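Kultcombe Bench Glassware set, README

Last touched Jan 11, 2023. Still rough in places, will tidy when the second batch is in.

WHAT THIS IS

Notes and pictures of small lab glassware and the things it stands in. Beakers, tubes, racks, a few cylinders. Ordinary teaching-lab stuff, the kind that lives in the cupboard under the fume hood and gets pulled out every September. Set up on a table, on a plain cloth, a couple of items at a time.

590 pictures in the first batch. 112 of them have a rack in them. The rest are beakers alone, beakers in pairs, cylinders, odds and ends.

Came out of an inventory job. The cupboards at Kultcombe hadn't been gone through properly in years and the old list said things like "beakers, various". Not a lot of help when you're ordering. So a new list, and pictures to go with it, and at some point the pictures got to be more useful than the list.

WHAT'S IN THE FOLDERS

beakers/ — low form, with spout. Small sizes mostly, 100 mL and under. Anything bigger is in beakers_large, which is short.

racks/ — test tube racks, full, part full and empty. White plastic ones, wire ones, two old wood ones with the varnish gone.

tubes/ — tubes on their own, lying down. Rimmed and rimless are NOT separated yet.

cylinders/ — graduated, glass and plastic mixed. Bases sometimes missing.

mixed/ — anything with more than one kind of item together. Beaker plus rack is the commonest pair.

rejects/ — chipped, cracked, or too cloudy to read. Kept because somebody will ask.

The list itself is inventory.csv. One row per item, not per picture. Columns are item, material, colour, capacity (blank if no marking), state, shelf, notes. Shelf numbers are the old ones, from before the cupboards were moved, so don't go looking.

NAMING THINGS

Tried to stick to one word per thing. Didn't always manage.

beaker: straight sided, flat bottom, spout. If it's got a handle it's a jug and it isn't in here.

rack: anything that holds tubes upright. "Stand" in the older rows means the same thing. Will fix.

well: not used. People kept writing it for the holes in the racks. They're holes.

clear liquid: what it says. Please don't write "water" in the notes colunm unless you filled it yourself. A clear colourless liquid in a beaker is a clear colourless liquid.

part filled: anything from wet bottom to just under the spout. Didn't want to get into percentages. If you need levels you'll have to do your own.

THE CLOTH

Black for the glass. Tried white first and the beakers more or less vanished, you got a rim and a bit of a smudge. Grey was a bit better. On black the edges catch the light and you can see where the liquid stops, which is most of what anyone wants out of a picture of a beaker.

Downside is lint. Roll it before you put anything down. Also black glare on the shiny side, so matte side up. The white racks come up very bright against it, bring the lamp back a bit if the holes start washing out. 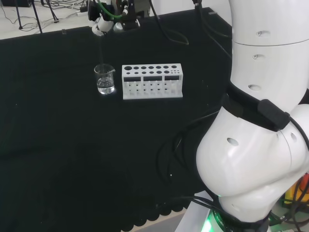

Racks with more than one size of hole gave the most trouble in the list. Old inventory had them down by the biggest hole only, so you'd think the whole rack took fat tubes, and then half of it wouldn't. New rows say "mixed" under size and then the order, left to right, large to small or the other way. Direction depends which side you're standing on, obviously. We went with windows facing you where the rack has windows. If it's the same both sides, pick one and put it in the notes.

Empty racks are "empty" in the state column. One tube in it is "part". Don't leave it blank, blank means not checked.

KNOWN PROBLEMS

Capacity is missing on a lot of the small beakers. Print has worn off, or was never there. Left blank, no guessing.

Plastic types. Most racks just say "plastic". The Mikkelsen box had a label, the others didn't, and going by feel isn't good enough.

Some glass was put away dirty and has a ring. Marked "ring" where spotted. There'll be more.

Duplicates in mixed/ and racks/. Some pictures got copied instead of moved. On the list.

Spelling is Australian. Colour, grey, millilitre. Search accordingly.

USING IT

Fine for teaching, cupboard lists, safety sheets, whatever. Credit the Kultcombe glassware set if it goes in anything printed. Don't use it to work out what you can heat. Nothing in here tells you whether a beaker is borosilicate and a few of them certainly aren't.

The Pandent catalogue numbers in the notes are for reordering only and a few are out of date, check before you send anything off.

STILL TO DO

Second batch, mainly flasks and the bigger cylinders from the Brutport store
Split rimmed and rimless tubes
Swap "stand" for "rack" all the way through
Redo the wire racks on black, they're on the grey at the moment and they look it
New shelf numbers once the cupboards are labeled

Corrections go in corrections.txt, newest at the top, with the row number.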